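## 4. What off-season guests say about "homeliness"

The claim that small guesthouses feel "like home" in the off-season has been repeated so often in the literature on short coastal breaks that it is rarely tested. Ostermann takes it as a starting point in her work on Sanside, and Strobel, who disagrees with her on nearly everything else, grants it in his first paragraph. We were less sure. This section looks at what guests wrote, when they wrote it, and how much weight the word "home" can bear.

### 4.1 Material

We worked from 1180 guest reviews of guesthouses in Sanside and Vestby, all posted through the booking service Drimmont. Of these, 263 use "home," "homely," "homey" or a close relative at least once. The rest describe the stay in other terms, mostly food, parking, quiet and the walk to the water.

Leonie Ostermann kindly shared the coding sheet from her earlier study, and we used it with few changes. The main change concerns sarcasm. Her sheet has no place for it, and reviews such as "just like home, the shower didn't work there either" were counted as positive. We moved these to a separate group. Readers may feel this was harsh. We think a measure of comfort that scores a broken shower as a success has a problem that deserves fixing before anything else is built on it.

We also had access to the stay records of one owner, Oltmanns, which cover 3691 nights. These give arrival and departure dates and the room booked, but say nothing about why people came, and we have tried not to pretend otherwise.

### 4.2 The word and the room

If guests do find these places homely, the bedroom is where earlier authors expect the feeling to arise. Strobel argues that soft furnishings and personal belongings "take over" a rented room within a night or so, and that travelers who unpack fully are more attached to the place than those who live out of a suitcase. It is an appealing idea. The support for it is a set of interviews carried out at check-out, with the host often in the next room.

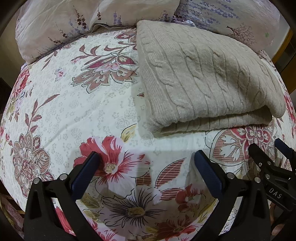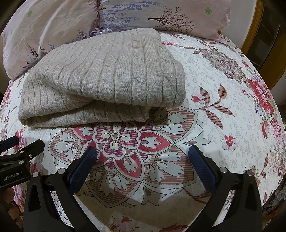 *Figure 4. Bed with floral bedding and a folded beige cable-knit item (both views).*

Our reviews offer little help to the argument. Guests who mention the bed tend to mention the mattress or the noise from the street. Pillows come up when there are too few of them or when they are too flat. Patterned bedding is called charming by some reviewers and dated by others, sometimes in the same house and the same month. Unpacking is almost never mentioned. A reader could reply that people don't write down the things that make them comfortable, and that may be so, but a theory that is confirmed by silence is hard to argue with and harder to use.

What does travel with the word "home" is the host. In most of the reviews in that group the word appears in the same sentence as a person: someone who carried a bag, drew a map to the bakery, or stayed up for a delayed ferry. Where no host is mentioned, "home" usually turns out to be the place the guest was going back to ("on our way home we stopped at..."). Ostermann's automatic search counted these as well, which may go some way toward explaining her stronger result.

### 4.3 Length of stay

The second common claim is that homeliness leads people to stay longer, or to come back. The Oltmanns records don't show this in any form we would trust. Stays of 4 nights are the most frequent in the off-season, but the owner sold a four-night package for most of the period, and a preference for a discount looks exactly like a preference for a place when all one has is a list of dates. Return visits are harder still. The same family may book under different names, and two guests who share a name may never have met. We tried matching by room and season and gave it up, as the matches changed with every small change in the rule.

December is a special case. Bookings rise, reviews grow warmer and the word "cozy" appears far more often than at any other time. It would be easy to read this as a finding about winter hospitality. It could just as well be a finding about December, when people use "cozy" for coffee shops, bus rides and socks.

### 4.4 Limits

Several cautions apply. The reviews come from a single booking service, which sends a reminder to write one shortly after departure and shows sample phrases in the message. One of those phrases is "felt right at home." We asked Drimmont when the wording was introduced and were told that no record had been kept. Until that date is known, any rise in the use of the word over time - including the one reported by Malte Strobel - should be treated with care.

Nor do we know who stays silent. Guests who had an ordinary, decent weekend seem to have the least reason to write, and they may well be the majority.

We don't claim that guesthouses in Sanside or Vestby are unhomely. Some of the hosts described in these reviews sound like excellent company. The evidence so far supports a smaller statement, that guests who liked their host sometimes said so with the word "home," and we would want interviews held well after the trip, away from the premises, before going any further than that.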